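Chapter 2
Water at the Table 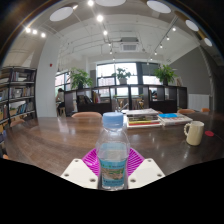

How much water should you set out for a long afternoon of reading? One full bottle for each reader is a good place to begin, with a pitcher in the kitchen for anyone who wants more.

We start our chapter at the table because so much of a household's day happens there (the reading, the letter writing, the cup of something that gets forgotten behind a pile of magazines). If you worked through Chapter 1, you'll remember the shared reading room at Makham, with its 472 books and its one long-suffering table, and you may be glad to hear that we are going back!

In the pages ahead we'll look at where drinks and paper can sit together in peace, how to stack books so that the bottom one can still be reached, and what to do on the day something spills. Keep your notebook from the Klinhom exercise handy, as you'll need your sketch of the room again on page 197. Before you read on, clear a table at home and put back only what you used on Monday.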